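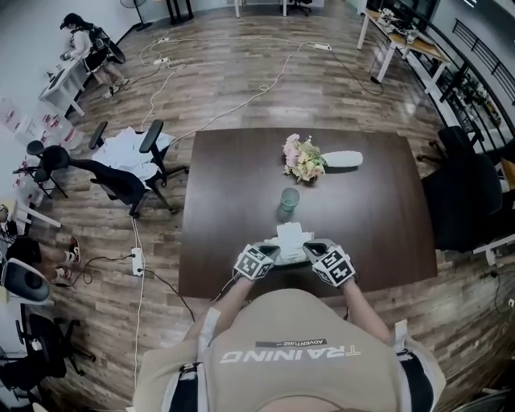 4.2 Napkin use at the table

Paper napkins gave us the richest results of the whole study. Over the July collection period we gathered more than 3,000 of them from cafes in Bokthorpe and Brirnbridge, and sorted each one by how it had been left: flat, folded, torn or crumpled (for the last type, see the white napkin in Figure 2). Crumpled napkins were by far the largest group in both towns, and they were a delight to work with - a tight ball often holds much less food residue than its shape suggests.

The Dustwood site surprised us most. Of the 272 napkins collected there at lunch, 140 had no visible stain at all. Coşkun's earlier diary work had pointed the same way, with diners reporting that they squeezed or twisted a napkin while talking and then took a fresh one to wipe their hands. Our counts fit that account very well. They also raise a lovely question for the next round of fieldwork: whether moving the dispenser from the table to the counter changes the habit, or only the number of napkins each diner picks up on the way past.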